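Speaker notes, library evening talk
Families who left, and the things they carried
Sunita Ostrowski

Slide 1. Welcome everyone, wait for the back rows. Say how happy I am to see so many grandchildren in the room!

Slide 2. Start with Javora. A small river town, 1,385 people in the parish book the winter before the border moved. By the next December the same book lists 500. Let them look at those two pages for a bit before talking.

Slide 3. Where they went. Most took the road to Achterberg, on foot, with carts if they had them. I love this part, because the letters are so full of ordinary stuff: a goose, a lost boot, an argument over a sewing machine (read the sewing machine letter out loud, slowly, it gets a laugh).

Slide 4. The interviews. I recorded 21 people, and 17 of them were under ten when they left. So we hear it at a child's height. They remember songs, and who shared bread. Play the clip of the two sisters singing. If the sound fails, sing it myself, sorry in advance!

Slide 5. What came after. New streets, new schools, a language picked up in shops and at bus stops. Kids translating for their parents at the bank.

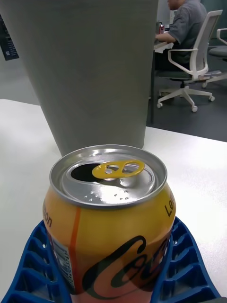 A Coca-Cola can, tab up.

Slide 6. Going back. Four of the families have visited since. The mill is gone but the church steps are there, and so is the pear tree! Skip the second map if we're past the half hour.

Slide 7. Ask: who has a box of letters at home? Please write names on the backs of photos, in pencil, this week. Sign-up sheet is by the door. Questions.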